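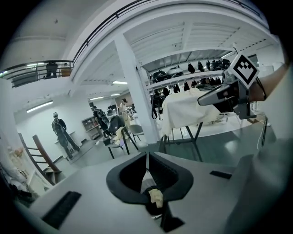 Ticket 394 : éclairage de la grande salle et prises au sol
Site : Bomden, rez-de-chaussée et mezzanine
Ouvert par : Nermin Saraç
Date d'ouverture : 5 juillet 2021
Priorité : normale
État : partiellement résolu

Problème signalé
Les tubes fluorescents côté gauche de la salle clignotent à l'allumage, puis se stabilisent au bout de quelques minutes. Le défaut est apparu après le remplacement du tableau par Ticona. Il ne se produit pas tous les matins. Le disjoncteur ne saute pas.
Deuxième point, signalé dans le même message : une multiprise posée au sol perd le contact quand on touche la fiche. Le ventilateur sur pied s'est arrêté deux fois dans la même matinée.

Relevé sur place
Salle à murs blancs, plafond haut, mezzanine courbe avec garde-corps en métal sombre. Un long tube est fixé sur le mur de gauche, les autres luminaires sont au plafond. Accès au plafond possible avec l'échafaudage roulant uniquement, l'escabeau du local est trop court. Prévoir de dégager le passage devant la bibliothèque basse en bois. Un carton se trouve sur la mezzanine, à laisser en haut pour l'instant.

Étape 1. Tube mural
Coupure du circuit, tube déposé puis remis en place. Contacts noircis d'un côté. Tube remplacé par un neuf du stock. Allumage immédiat, essai répété 7 fois sans clignotement.

Étape 2. Luminaires du plafond
Non traités. L'échafaudage est réservé chez Cloltent, retour attendu. Le clignotement persiste sur le panneau central.

Étape 3. Multiprise au sol
Zone concernée : le sol gris brillant où se fait le tri du linge, entre les chaises et les étagères blanches. Le câble noir et le câble blanc traversent tous les deux l'espace de travail. Le panier à linge rond en matière tressée est posé par terre, et on y dépose les tissus debout, en regardant vers le bas. Demande faite à l'équipe de ne pas tirer le panier par-dessus les câbles.

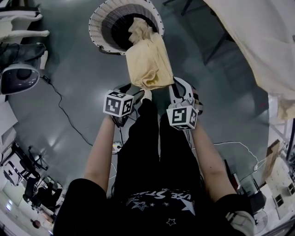 Étape 4. Remplacement et passage des câbles
Petite multiprise blanche à retirer et à jeter. Modèle de remplacement : Tostura à interrupteur, à fixer le long du mur. Goulotte de sol à poser pour le câble blanc. Le câble noir peut être ramené côté table. Le ventilateur blanc sera branché sur la prise murale la plus proche des étagères, sans rallonge.

Commentaire de Nermin Saraç
Le tube du mur va bien, merci. Pour le plafond, éviter le matin si possible, on a besoin de lumière pour plier. La grande toile crème suspendue peut rester, mais si l'échafaudage doit passer de ce côté il faudra me prévenir la veille pour que je la décroche. Le fauteuil de bureau en mesh se déplace facilement, la table moins.

Réponse du support
Noté. Passage prévu l'après-midi. La goulotte est commandée, la multiprise Tostura est au magasin.

Reste à faire
Luminaires du plafond, dès retour de l'échafaudage
Pose de la goulotte et de la nouvelle multiprise
Contrôle général de l'installation en octobre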